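How to Run a Team Swiss Event for Chess Clubs

Print this page | E-mail this page

Updated February
By the Otthorpe Chess League web editor

This guide covers a one-weekend team tournament on four boards, run on the Swiss system with match points as the first score. It assumes the arbiter already knows the laws of chess and has run at least one individual event. The procedure is the one used for the Parsons Shield and should work without changes for any entry of 10 to 30 teams. Below 10 teams, a round robin split over two weekends gives a fairer result.

Before entries open

Publish the rules before you publish the entry form. Captains will want to know the time limit, the number of reserves allowed, the default time and the order of the tie-breaks. All four must be fixed in writing. A tie-break order chosen after round one will be disputed by whichever team it hurts.

For the Shield we allow two reserves per team, and a default time of 30 minutes from the posted start. Each team submits a fixed board order with its entry. When a player sits out, everyone below moves up one board and the reserve comes in at the bottom. No player may be placed above a teammate listed higher on the form. Check this against the form every round, as it is the most common error on team sheets.

Ratings are taken from the most recent published list on the closing date for entries. Do not update them during the event, even if a new list comes out between the closing date and round one.

Seeding

Calculate the average rating of the top four players on each form, ignoring reserves. Sort from highest to lowest and number the teams. Where two averages are equal, compare board one, then board two, and so on down. Unrated players are given the floor rating stated in your rules.

If the number of teams is odd, one team in each round receives a bye. In round one it goes to the lowest seed. After that it goes to the lowest-placed team that has not already had a bye or won a match by default. A bye scores as a match win with two and a half game points. Other leagues use different values, and any value is workable provided it is printed in the rules.

Pairing the rounds

Split the seeding list in half. In round one the top team in the upper half plays the top team in the lower half, and so on down. From round two onward, group the teams by match points and pair within each group in the same manner. No two teams may meet twice. If a group has an odd number of teams, the lowest team in it drops to the next group and is paired there first.

Colors in a team event are decided by the color on board one. The team with White on board one has White on boards one and three and Black on boards two and four. Record the board one color only. Give each team the color it has had less often, and where that is equal, the opposite of its last color. 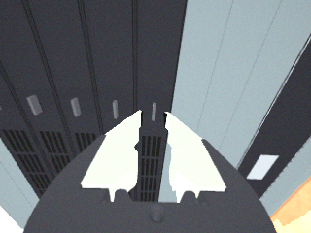 We pair with Stutus, which handles both the floaters and the color history. Prollum will also do the job, but it sorts on game points by default and the setting has to be changed before round one is paired. Changing it later leaves the published pairings out of step with the file. Whichever program you use, save a copy of the file under a new name after each round.

Pairing by hand is practical up to 30 teams. Write one card per team with its number, score, opponents and colors, and lay the cards out in score order. Have a second person read the pairings back against the cards before they are posted.

Running a round

Post the pairings by match number and put the same numbers on the tables. Captains hand in team sheets 11 minutes before the start. The odd figure is deliberate: sheets due at the quarter hour tended to arrive five minutes late, and this one has been kept to. Once both sheets for a match are in, neither can be changed.

Start all clocks at the posted time, including those where one side is absent. If both players are absent, the player of the white pieces loses all the time that passes until the first of them arrives, unless your rules say otherwise. A board defaulted because of a missing player should be the lowest one. A team that leaves a higher board empty while filling a lower one loses the lower board as well under our rules.

Captains may tell a player to offer or accept a draw, but may not comment on the position. State this aloud before round one. A captain who wants to speak to a player does so in the presence of an arbiter.

Recording results

Use one result slip per match, signed by both captains. The slip shows the four game results and the match score. Enter the game results and let the program work out the match score, then compare it with the slip. If the two differ, go back to the captains before posting anything.

A match win is worth 2 points and a drawn match 1. Post the standings after every round with game points in a separate column. Errors reported before the next round is paired are corrected at once. Those reported later are corrected in the standings, but the pairings already made stand.

Tie-breaks

Our order is as follows:

1. Game points.
2. Result of the match between the tied teams, if they have met.
3. Sum of opponents' match points, leaving out the lowest.
4. Board count, in which a win on board one scores four, on board two three, and so on.

Some leagues put the third method first. It rewards a harder schedule, but the figures keep changing until the last match in the hall is over, and the prize list is delayed. Game points can be read off the wall chart.

Board prizes are decided on percentage, with a minimum of four games played on that board. Games won by default do not count toward the minimum. A reserve is eligible only on the reserve list, whatever board the games were played on.

After the event

Send the rating report within the period set by your federation. Leave out defaulted games, which are not rated, and check that any player who moved up a board is credited under the right name. Keep the signed slips until the ratings have been published and the period for queries has closed.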